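From the packing bench

Hello again everyone, and if you're new since the November letter, welcome! It's been a big stretch. The parcel tally in the back of my exercise book now stands at 1,591, which I had to add up twice because I didn't believe it the first time, and pretty much every one of those went out in a small cardboard box with my own wonky taping on it.

So this month I want to talk about tape. I know, I know. But I've had more emails about packing than about the actual stock lately, mostly from those of you who've started selling your own bits and pieces and want to know how to get a box to the other side of the country in one piece.

First up, I've gone over to the yellow stuff. I was a clear tape person for years and I've still got a drawer of it, but I can see where the yellow starts and stops, and at my age that's worth a lot. You know that thing where the end of the roll vanishes and you spend your whole cuppa going round and round with a fingernail? Much less of that. I fold the last little bit over on itself when I finish for the day, too, so there's a tab waiting in the morning.

Annick Hamel wrote in to ask whether I use a dispenser. Yes and no, Annick! There's an orange and blue one that lives on the table, and it's grand for labels and tissue paper and closing up little bags. For the boxes themselves I like the roll in my left hand and the cardboard under my right, so I can lean on the flap while I pull the tape along. If you hold the roll up on its edge it runs off much more evenly. Don't stretch it tight as a drum or it'll try to creep back overnight and lift at the corners (ask me about the Gwynne order. Actually, please don't).

For little boxes I do the bottom seam first, then turn it over, fill it, shake it gently by my ear, and if anything rattles it comes open again for more paper. Then the top seam, with a good 60 mm hanging down each end so there's something to hold on. One strip across each short side after that and it's done. If I'm reusing a box that's already been taped by someone else, I go right over the old tape and rub it down hard with my thumb, especially at the edges, where it loves to bubble.

Loose strips are where it all goes wrong, of course. Cut a piece too long and it curls round and grabs itself, or your sleeve, or the invoice. Pinch it at the top with both hands, let it dangle, and bring the box to it if you can. I've lost whole arguments with a bit of tape that was longer than my patience.

One more small thing: the Kultus pens are nearly gone and I won't be getting more until the Votside delivery turns up, so shout if you want one put aside. Plosen notebooks are fine, there are heaps. Orders in by 4/4/26 will go in that weekend's post run, and anything after that will wait 4 days while I visit my sister.

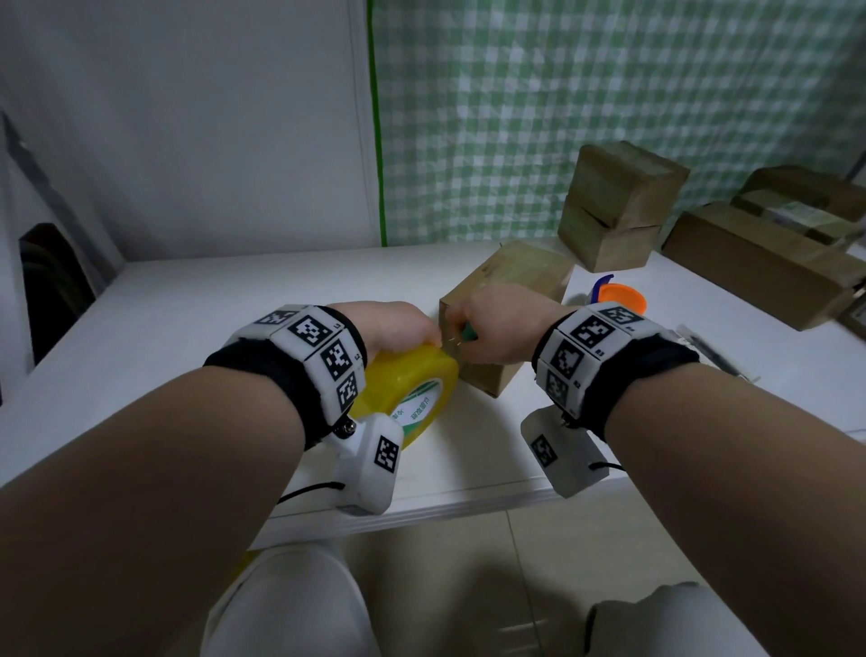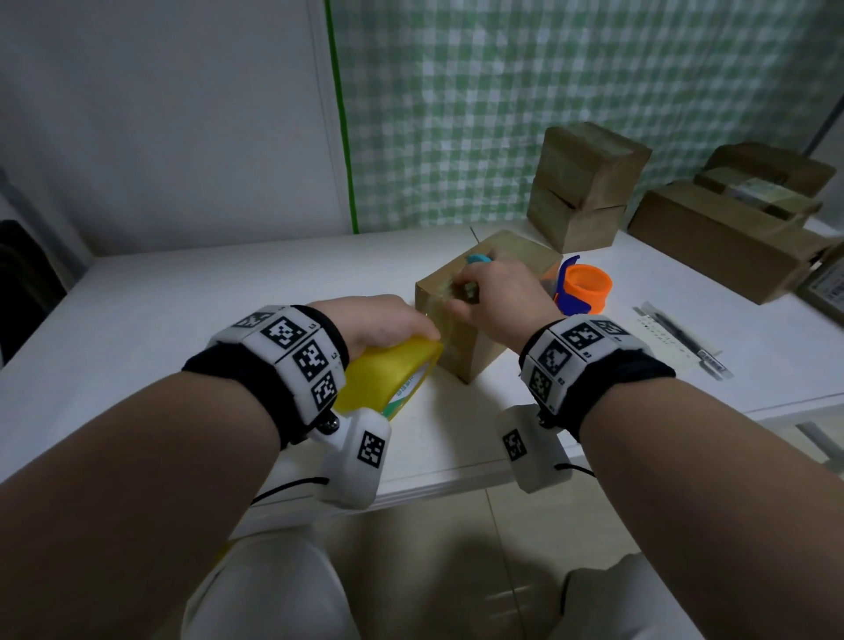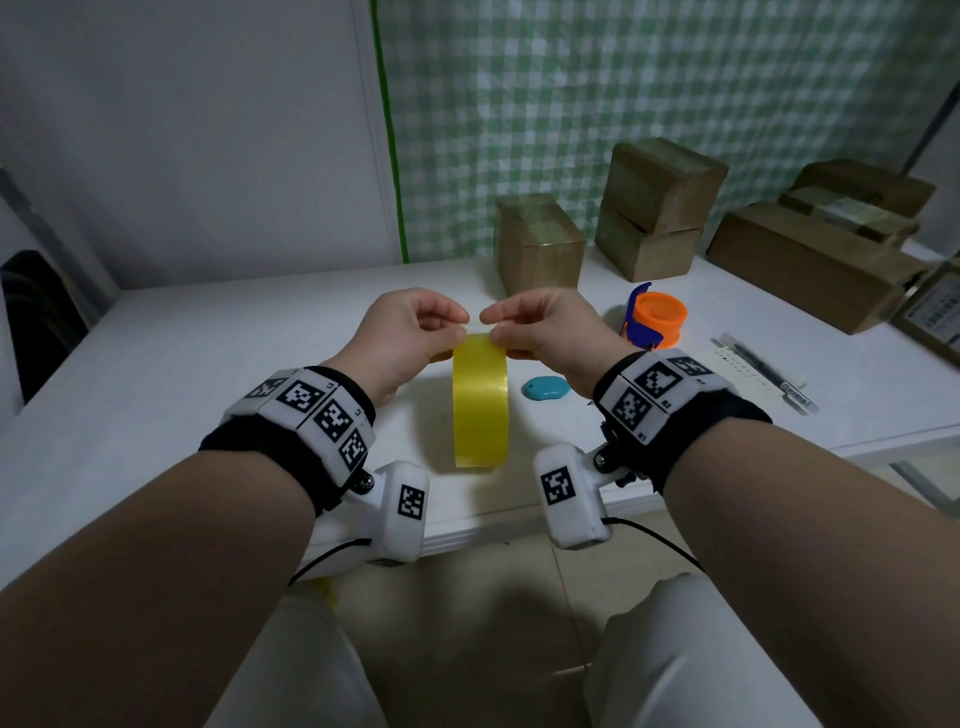 Yellow tape in hand at the white table.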